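Washing Stuffed Animals Without Ruining the Fur

5 min read
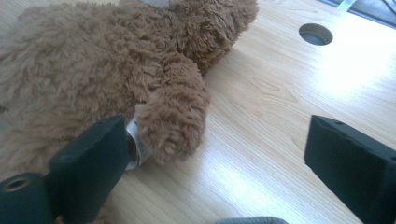 Long, curly plush like this needs more care than the short kind.

Most stuffed animals can be washed at home. The ones that come out badly were usually dried too hot or never brushed. Give yourself a full day, most of it drying time.

Check the tag first

Look for a tag in a side or back seam. "Surface wash only" usually means the filling or something inside can't be soaked. Squeeze the body all over before you decide. If you feel a hard box, there is a sound unit in there, and the toy should only be wiped down. Older toys may be filled with straw or sawdust, which crunches when pressed. Keep those away from water completely.

Fix any open seams before washing. A gap the size of a pencil eraser will let out a handful of stuffing in the machine.

Machine washing

Tie the toy inside a pillowcase or a zippered mesh bag. Use cold water, the gentle cycle and a tablespoon of mild liquid detergent. Skip fabric softener, as it leaves long fur limp and greasy. Add a couple of towels to balance the load. If your washer has a choice of spin speeds, pick the lowest. On my old Trunley front loader the wool setting works well.

Hand washing

Fill a sink with cool water and a small squirt of dish soap. Push the toy under, press it gently for a few minutes, drain and repeat with clean water until there are no suds. Don't wring it. Roll it in a towel and kneel on the roll.

Surface cleaning

Whip a little soap and water into foam and use only the foam. Work it into the fur with a soft toothbrush, wipe with a damp cloth, then blot. For a toy that is just dusty, shake it in a bag with half a cup of baking soda, leave it 30 minutes and vacuum it through a piece of old pantyhose.

Drying and brushing

Air drying is safest. Set the toy on a rack near a fan and turn it every few hours. Thick bodies can feel dry outside and still be damp in the middle, so give them an extra night. A hair dryer on cool is fine - hot air can melt the tips of synthetic fur, and that can't be undone.

Brush when the fur is nearly dry. A wire pet brush is good for long fur, used lightly and starting at the tips. For curly fur, use your fingers or a wide comb, or the curl will pull out into frizz.

Comments (3)

plorkfan308: Did two rabbits in the mesh bag and both came out fine. One needed a second day on the rack.

Mags in the valley: Can you freeze them for dust mites? My sister swears by it.
Reply from the author: Yes, overnight or longer in a sealed bag, but wash afterward if you can. Freezing doesn't remove what's left behind.

tk_9: Wish I had read the part about the hair dryer in February.

Related tips

Getting Crayon Off Painted Walls
How to Wash a Feather Pillow
Storing Winter Blankets in a Small Closet
Cleaning the Rubber Seal on a Front Loader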